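3.2 Collecting the demonstrations

After the calibration was finished, we started to record examples for the table setting task. The policy in our project learns only from demonstrations, so the quality of this part decides a lot for chapter 4. Krishnamoorthy and I took turns as the operator. The other person reset the table and wrote down every episode in the log.

One episode begins with the dishes in a start arrangement and ends when the operator presses the pedal. In the first week we placed the dishes by hand as we liked. This was a mistake - without noticing it, we put the same cup in the same corner almost every time, and the first policy (we call it Liltesik) learned the place and ignored the cup. From the second week we used a printed list of start arrangements, and the operator was not allowed to see it before the episode.

In total we recorded 933 episodes. We kept 723 of them for training. The others were removed for one of these reasons: a dish fell over, the two arms touched each other, or the operator stopped for a long time in the middle. I checked the removed episodes a second time on a Saturday, when the lab was quiet, and I put 27 back before we fixed the final number.

The plates were more difficult than the cups and bowls. A flat plate gives the gripper very little to hold, and both of us needed many tries before the movement looked smooth. We decided to keep slow episodes if the movement was correct. Whether this makes the policy also slow is discussed in section 4.3.

The start arrangements mix dishes on the green mat with plates directly on the tabletop, as in Figure 6.

Figure 6. Workspace with both arms, six pieces of tableware on the mat and two plates in front of it.

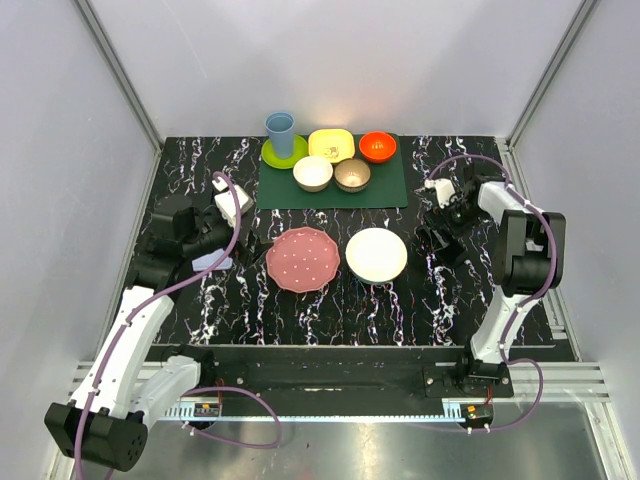

Arnout Van Leeuwen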